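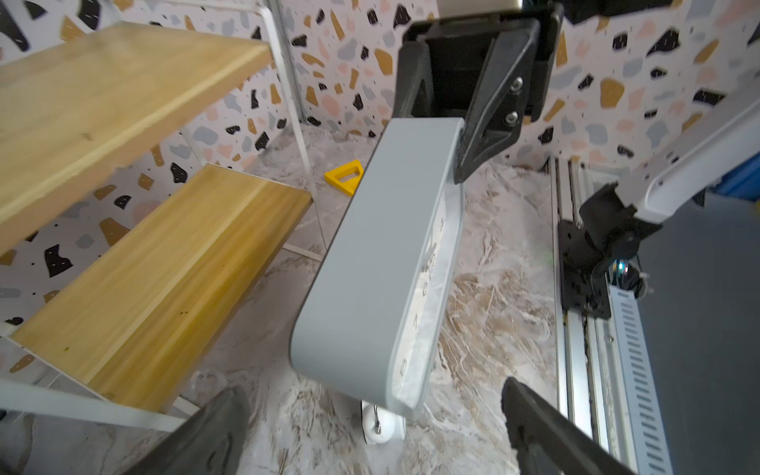

The gray desk clock between the arms, from one of the wrist cameras.

Learning to be a slow teacher

May 3, 2023

I have been operating the two arms at Canemstead for six weeks now, and several friends have asked me what I do there all day. When I answer that I put clocks on a shelf, they think that my English has failed me. So I want to write it down once in a proper way, also for myself, before I forget how it felt in the beginning.

The work is teleoperation. I sit beside the booth with a pair of leader arms in my hands, and the two arms inside follow my movements. Everything is recorded, the joints and all the camera views together. One recording from start to finish is called an episode. Later the episodes go to Raphaël Boyer, who trains the model, and the model then tries to do the same task without me. Our present task is named "clocks to shelf". We have a small wooden shelf with two boards, two gray desk clocks and two white alarm clocks with bells. They start on the floor and they must end on the boards, standing.

Before this I worked for many years in a repair shop for office machines, and I believed that my hands were good. They are good, I think, but they are used to feeling things. With the leader arms I feel almost nothing. If the gripper presses too hard on a clock, my fingers do not know it. I have to see it. In the first days I closed the grippers like a man who shuts a suitcase, and Capucine Moulin, who trained me, had to remind me many times that the clock will not run away.

What the hands forget

The difficult part of a clock is that it has a front. When I pick up a wooden block, I can put it down in any way and it is still a block. A clock which stands with its face to the wall is a mistake, and a clock which lies on its back is also a mistake. So very often I cannot just grasp and place. I have to grasp, turn, look, and sometimes give the clock from one arm to the other.

This handing over is what I practiced the most. One arm lifts the clock by an end and holds it in the air. The other arm comes with open fingers from another side. Then there is a moment when both could hold it, and this moment must be short but not too short. If I open the first gripper too early, the clock falls. If I open it too late, the two arms pull against each other, and you hear a small complaint from the motors. I did not know before how many times per day I give a thing from my left hand to my right hand. I do it with my keys, with the bread, with the telephone. Since I have this job I notice it, and it makes me a bit clumsy in the kitchen.

The wrist camera is a great help and also a trap. From there the clock is very big, and one can read the numbers on the face, so it is easy to know which way is up. But the shelf looks far away and crooked, because the camera turns with the hand. In my first week I watched only the wrist view on the monitor and I hit the shelf post with the elbow of the arm, which I had completely forgotten. Now I look at the booth for the way there, and at the wrist view for the last few centimeters.

The walls of the booth have a terrazzo pattern, with black and yellow and gray chips, and the floor has a marble pattern. I found it terrible in the first days. My eyes were tired by lunch. Capucine says the model should not learn that the world is always plain and white, and we have other patterns that we change to from time to time. By now I like the terrazzo. I will be a little sorry when it goes.

Rules I keep on a card

There is a written guide of the project, but it is long, and I made a small card which leans against my monitor. I copy it here in the form in which it stands, with some remarks.

Hands still before start. The recording begins when I press the pedal, and the arms should be in rest position at that time. If I am already moving, the episode has no clean beginning.

One idea per episode. When I decide to take the left clock first, I take the left clock first. I do not go to the left one, change my mind, and go to the right one. A person who watches would understand this. The model, says Raphaël, would learn to hesitate.

No hurry, no sleeping. I may be slow, but I should not stop in the air to think. For this reason I plan the whole way before I press the pedal. Sometimes I say it aloud in German, which the others find amusing.

Miss, correct, continue. If the fingers close beside the clock and nothing is broken, I open, correct and try again, and we keep the episode. Only if a clock falls out of reach do I throw it away. I was surprised by this rule. I had thought that only perfect episodes are useful, and I was deleting far too many of them during my first days. Raphaël was polite about it, but I could see that he suffered.

Different every time. Between episodes I put the clocks back on the floor, and I must not put them in the same places. This is harder than it sounds. The hand has habits. After an hour I noticed that I put the gray ones behind and the alarm clocks in front again and again, as if I were laying a table.
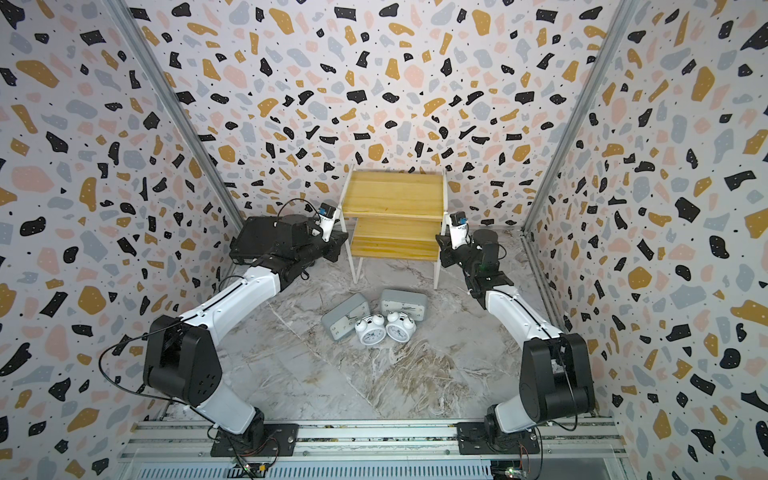
Two alarm clocks with bells

The white alarm clocks deserve their own chapter. They are small, and the bells on the top are exactly where a gripper wants to go if it comes from above. In my experience the bells are a bad place to hold. The grip feels – no, it looks – secure, and then the clock swings slowly under the fingers like a ham in a butcher's window.

Better is to come from the side and take the round body. But when both of them lie close together, there is not enough space for a finger between them. Then I use one arm to push its neighbor a little away, and take it with the other arm. Margaux Le Goff showed me this. She is the other operator and she came from Zostier, where she did the same kind of work with cups and plates. She has a very quiet style. When I look at her episodes the arms seem to move in one line, without any corners in it. Mine have corners. I asked Raphaël if it is a problem that we are so different, and he said that it is good up to a certain point, and that he will tell me when the point is reached. I am still waiting for this.

For the desk clocks I use another way. They are flat and longer, so I take one by its narrow end and lift until it hangs. Then I can turn the wrist and see if the numbers are standing correctly. If they are upside down, I do the handing over, and the second arm takes the clock from the other end. At first I tried to solve everything with one arm only, by turning the wrist as far as it goes. It is possible, but the arm gets into a very ugly position near its limit and then there is no way to the shelf. Two arms are there to be used. It is a thing I needed some weeks to accept, perhaps since I am strongly right-handed. My left arm was on vacation in most of my early episodes.

The first trial

In February, before I started, the team had already tried a small version with only one clock, and Annick Delaunay told me it went so-so. With four clocks and both arms we did our first trial of the model last week. I had expected to be proud or disappointed, and I was mainly embarrassed. I saw my own bad habits! I have a way to lift the wrist a little before I close the fingers, like somebody who clears his throat before speaking. I never knew that I do this. The robot did it too, every time.

It placed the first desk clock quite well, on the lower board. For the second one it made the handing over, and both grippers waited for each other rather long. Then one of the alarm clocks was pushed around the floor until we stopped the trial. Raphaël was content. I would not have been content, but he has seen many first trials.

We have roughly 900 episodes at the moment, from Margaux and me together. On a good day I make 80, and on a day when my shoulders hurt I make fewer, and I have learned to stop then. The tired episodes are full of corners.

Things I would like to try next

I want to record a series where I always begin with the alarm clock that is most in the way, and to see if the pushing gets better. Margaux wants to have more episodes in which the clocks lie near the side walls, where the arms must stretch. Annick would like us to tilt the shelf slightly against the back wall, and I am against it, but I will probably lose.

I also bought a stool with a better height. The old one was too low, and after nine episodes or so my elbows were hanging on the leader arms, which then pull the follower arms down by a small amount. Capucine saw it in the data before I felt it in my back.

If somebody who reads this does similar work with soft objects, I would be glad to hear from you. We are told that towels come after the clocks, and I have no idea yet how one should hold a towel. My address is on the contact page, and I answer in English, German or slow French.

Vinzenz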